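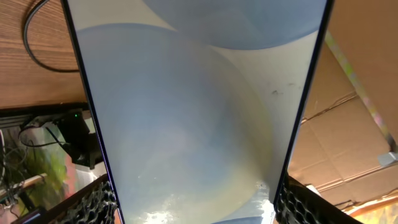
Gripper holding a glossy panel with blue circles by its two long edges, strong light at the bottom.

Hello all,

Thank you to the person from the Mulside site for the long message. I quote only the part I want to answer.

> We are told that Pendero will start in our packing room in June. The plan
> says the robot picks the flat pieces and the people "supervise". I have
> packed for many years and I do not know what this word means for my day.
> Do you stand next to it for eight hours? Did anybody lose the job? And is
> it true that it marks the glossy pieces?

I work at Zovstead, in the day shift, and we have had the same system for 14 months. I will try to go by your questions, please excuse my English.

For the standing: no, you do not stand next to it all the time. In our room one person looks after 4 stations. You walk between them, bring material, and take away what the robot has put in the reject tray. I walk much more than before. My wrists are better and my feet are worse. Ask now for good floor mats, because after the start it took us very long to get them.

For the jobs: we were 35 people in packing and no one was dismissed. But when somebody left, the place was not filled again, and two colleagues moved to the warehouse, one of them not gladly. I think you should have this in writing before June. We had only a promise at a meeting, and it was kept, but we slept badly for some weeks.

For the glossy pieces: the fingers have black pads with a honeycomb pattern, and they take the piece at the sides and stay away from the glossy face. You can see it in the picture. You can also see a few small dark specks on the face, near the right side. I do not know from a picture if this is dust or something in the surface. Such a thing I still check by hand. With strong light on a glossy face the glare is so bright that my eye misses a mark, so I tilt the piece or I go to the shadow side of the table. The camera has trouble with this too, in my experience.

On a bad Saturday we had 123 stops in one shift. Most of them were cleared in a few seconds, but each one has to be written in the log, and the log was not counted as work time in the plan. This was our biggest quarrel. Now it is counted.

The training from Ejigu was two mornings. It was friendly but too short, and all on slides. Please insist that you may stop and restart the machine yourself while the trainer is still in the building.

What I miss is the talking. Before, we sat across from each other at the long table. Now I talk with my colleagues mainly at the break.

If the Mulside people want to visit us, write to me off the list and I will ask my shift leader.

Kind regards from Zovstead,
packing, day shift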